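発表用メモ(話す順番のまま)
題:団地の台所で食べものをむだにしないために
話す人:ラディ・オヌオハ(メトポート生活講座)
2024年1月24日

はじめのあいさつ
みなさん、こんにちは。ラディ・オヌオハと申します。日本語で長く話すのはまだ緊張しますので、メモを見ながら話すことをお許しください。速すぎるときは手をあげてください。
(水を一口飲む。スライドを一枚進める)

今日の話は冷蔵庫の中の話です。私はメトポートの団地に住んでいて、同じ建物の人たちと、捨てた食べもののノートをつけました。参加したのは16の家庭です。書くことは三つだけにしました。何を捨てたか、何グラムか、どうして捨てたか。

数字について
八週間の合計は3293グラムでした。少ないと感じる方もいらっしゃると思います。これは野菜とおかずの残りだけで、皮や骨は入っていません。それから、書き忘れもあったと思います。ヤクブ・ヌワンクウォさんの家では、最初の週のページが白いままでした。
一度に捨てた量は、最大で499グラムでした。煮豆です。お客さまのために作って、奥の段に入れて、そのまま忘れたそうです。
(ここで少し待つ。笑う人がいるかもしれない)

理由の欄を読むと、「くさった」よりも「忘れた」という言葉が多く書いてありました。私はこれを読んでから、買い物の仕方よりも置き場所の話をしたいと思うようになりました。

置き場所
私の家では、残りものは目の高さの段にだけ置きます。その段には調味料を置きません。ザイナブ・アクパンさんは反対に、いちばん下の段を使っています。小さいお子さんが自分で取れるからです。どちらでもよいと思います。家族の全員が「残りものはここ」と言えることが大切です。

次は容器です。形がばらばらですと、重ねたときに後ろが見えなくなります。ふたと本体が別々の引き出しに入っている家も多かったです。合うふたをさがしている間に面倒になり、お皿のまま冷蔵庫に入れてしまいます。私も長い間そうでした。
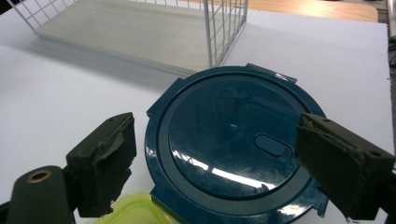

図1 つめのある丸いふた(プラスチック)

ふたは本体と一緒にしまってください。閉めたままで場所を取るなら、裏返してのせるだけでもかまいません。合う本体がないふたは、一か月だけ待って、それから手放します。イフェアニ・アブバカルさんは箱を一つ用意して、相手のないふたを全部そこに入れました。

日付の書き方
紙のテープに日付を書いて、ふたではなく本体の横にはります。ふたは洗うときに入れかわることがあるからです。作った日だけを書きます。「いつまでに食べる」は書きません。ムサ・オラニヤンさんは料理の名前も書いていましたが、三週目にやめました。見ればわかる、と言っていました。
(テープの実物を回す。あとで返してもらうこと)

熱いもの
スープや煮ものは、浅い容器に分けると早く冷めます。深い鍋のまま朝まで台所に置くことは、冬でもしないでください。私の国の母はよくそうしていましたので、この話をすると少し怒られます。

冷凍
ご飯は一食分ずつ平らに包みます。豆も同じです。厚いかたまりにすると、とかすのに時間がかかって、結局使いません。じゃがいもは冷凍すると食感が変わりますので、つぶしてからのほうがよいです。

質問の時間(出そうな質問)
・家族が協力しないときは。 → まず段を一つだけ決めて、説明は短くする。
・テープのあとが残る。 → ぬるま湯につけてからはがす。
・ノートは続けているか。 → 一月に一度やめて、春からまた始める予定と答える。

終わったら、ノートの用紙は出口の机にあります。一人一枚取ってください。足りないときは受付の方に声をかけてください。
(マイクを切ってから片づける)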